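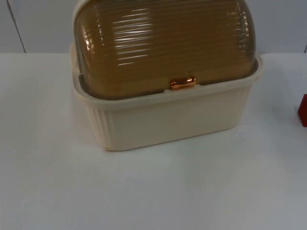
1 min read

Skunetti brings back the bread box

Jul 30, 2026 – Skunetti, the kitchenware firm that has spent years telling people to clear their worktops, today announced something to put on them. The Tristis is a plastic bread box with a cream base and a see-through amber-brown roll-top lid, ridged all the way across. Anyone who ate toast at their gran's will know the look.

It goes on sale in September at £20, with a first run of 2,000.

"We asked customers what they missed," said Shalini Dixit. "We were hoping they'd say something with a higher price."

The Tristis takes an 800g loaf and whatever rolls can be fitted in beside it. It does not connect to anything. Crumbs can be tipped out over the sink, or left, as is traditional.
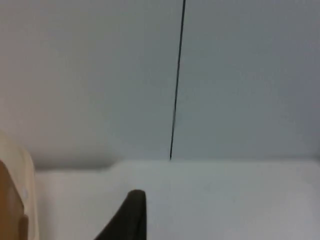

Kevin Buckley, who tried one at home over the spring, reported that his bread went stale at the usual speed but that he minded less, and asked whether he had to give the box back. He does.

Trade orders: ask for Bernardo Cardoso at Skunetti. Samples are limited and go out in the order requests come in.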